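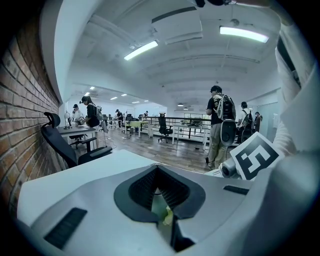

Why do people read a bus timetable when they already know when the bus comes? Mostly to pass the time, and to check that they haven't missed it.

Figure 4. Hand-held gripper with a black V-shaped opening and a printed marker card.

5. Reading at the Stop

5.1 What riders said they were doing

The transit literature tends to treat the posted timetable as a tool for strangers. A visitor arrives at the stop, consults the sheet, learns the departure time, and is thereafter informed. We began with this visitor in mind and had some trouble finding one. Of the 459 riders who agreed to a short interview at the Gatorport stops, most had used the same route for years, and a good many could recite the morning departures to us while standing in front of the sheet and looking at it.

When asked why they had looked, riders gave answers that sorted poorly into our original coding scheme, which had been drawn up in an office. "To see when it comes" was common, often from people who had told us a minute earlier when it comes. Others said they were checking whether the sheet had been changed. It had been changed once during the study, at the Hukenier end of the line, and the riders we spoke to there in the following week had not noticed. One man told us he was reading the fare rules because he had finished everything else.

We therefore added a category, "reading without purpose," and then renamed it after a reviewer of an earlier draft objected that all reading has a purpose. It is now "reading with no stated informational need." The interviews in it are the same interviews.

5.2 When they looked

Timing proved more useful than self-report. Riders rarely looked on arrival. They looked first when the bus was a minute or two late, and again at intervals that grew shorter the later it got. The sheet can't, of course, say anything about a late bus. It contains only the information that made the rider unhappy in the first place. Still, looking was contagious: when one person stepped up to the sheet, a second was likely to follow, and on two mornings in June a short line formed.

The pattern held at 14 stops, with the exception of Hitetti, where the sheet hangs behind a drinking fountain and is read chiefly by people drinking. We considered dropping Hitetti from the analysis. We kept it, partly on principle and partly because the drinkers were very cooperative. Results with and without it differ little, and both sets are given in the appendix for readers who feel strongly about fountains.

Weather mattered less than we had predicted. Rain moved riders under the shelter, which at most stops also moved them toward the sheet, so any effect of rain on curiosity can't be separated from its effect on standing in a particular place. We had planned to use the unsheltered stops as a comparison, but hardly anyone waits at those in the rain if there is a doorway within reach.

5.3 The large-print sheet

For nine weeks, four of the stops carried the Pichon layout, a large-print sheet with wider spacing between rows and the weekend service in its own box. Regular riders disliked it. They described it as harder to read, including those who read it aloud to us without error and faster than they had read the old one. New riders, so far as we could find any, had no complaint. The most frequent request in the comment cards was for the return of the footnotes, which the old sheet had set in very small type along the bottom and which no regular rider in our interviews could recall in any detail.

It is tempting to treat this as plain resistance to change, and some of it surely is. We think part of it is a practical matter, though. A sheet that can be taken in at a glance is finished with at a glance, and the average wait at these stops was around 9 minutes. The old sheet, with its footnotes, its arrows, and its unexplained letter "h" beside certain evening departures, lasted much longer. We asked the operator what the "h" stood for and were told that someone would get back to us.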